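Ranthorpe Robotics Laboratory
Media release
June 28, 2019

Robot hand learns to reach better when it is taught with its own mistakes, Ranthorpe study finds

ULSTEAD – Researchers of the Ranthorpe Robotics Laboratory have published a method which helps a robot hand to pick up everyday objects after a short period of teaching. The method is named Drumirthorpe, after the street where the laboratory had its first office. It uses the failed attempts of the robot together with the successful ones, and in the tests of the group it gave a clear improvement over teaching with successful attempts alone.

Usually, a person guides the robot through a task many times and only the good attempts are kept for the training. The attempts where the hand closes too early, or pushes the object away, are deleted. The Ranthorpe group asked if this deleted material has some value.

"When we looked at what we were throwing away, it was almost half of our work," said Lurdes Simões, who leads the study. "A person spends a whole morning teaching the robot, and then we erase a big part of this morning. I thought it was a pity. Also I thought that the robot could learn from it where the edge is between a good grasp and a bad one."

In the Drumirthorpe method, each failed attempt is divided into two parts. The first part, before the error, is kept as a normal lesson. The second part, from the error until the end, is given to the learning program as a behaviour to avoid. The person who teaches marks the moment of the error by pressing a foot pedal. No other labelling is necessary, and the marking adds very little time to the session.

The group collected 441 taught attempts for the training. After this, two versions of the controller were compared. One version was trained with the successful attempts only, and the other with all the attempts and the pedal marks. Each version then made 400 grasps by itself, on the same objects and in the same order of positions. The second version completed more of the grasps and knocked over fewer of the objects. The difference was largest for tall, narrow objects, where a small error in the approach of the thumb is enough to tip the object before the fingers close.

The hand in the study has jointed fingers and a thumb, and it is attached to the arm through a 3D-printed mount. The mount was designed in the laboratory and was changed several times during the work. The design files will be available free of charge, and a new mount can be printed overnight.

Drink cans and plastic cups were chosen for much of the work because they are cheap, easy to replace and quite different to hold. A can is stiff and has a smooth side. A cup is wider at the top, so the fingers must come to it at another angle, and if they press too much the wall bends.

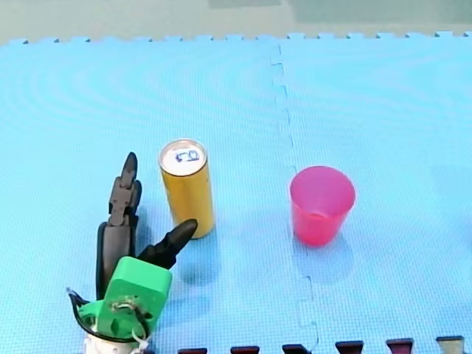 The position of the thumb received special attention from the group. In the early sessions the teachers had the habit of opening the hand very wide and coming to the object quickly, and the robot copied this habit. The failed attempts contained a lot of information about the moment when the thumb arrives too low or too far forward. With the pedal marks, the controller learned to slow down near the object and to correct the thumb before closing.

The method has limits. It was tested with one hand and one arm, and all the objects were standing still. Soft objects such as cloth were not included. The result depends also on the attention of the teacher, as a pedal mark which comes late teaches the program a wrong lesson. The group measured this effect on 60 attempts marked a second time by another person, and reports the disagreements in the paper.

"I do not want to say that the problem of grasping is solved, it is not," Simões said. "But many small labs have the same situation as us, with few people and few hours. If they can use all their recordings instead of a part of them, it is already a good help."

The next part of the project will begin in August, together with the engineering firm Mendes. It will test the method with objects placed close to each other, where the hand must reach for one without touching its neighbour.

The paper, the training program and the full set of recordings, including the failed attempts, can be requested from the laboratory. Colour photographs and video are available for the media on request.

Media contact:
Communications office, Ranthorpe Robotics Laboratory, Ulstead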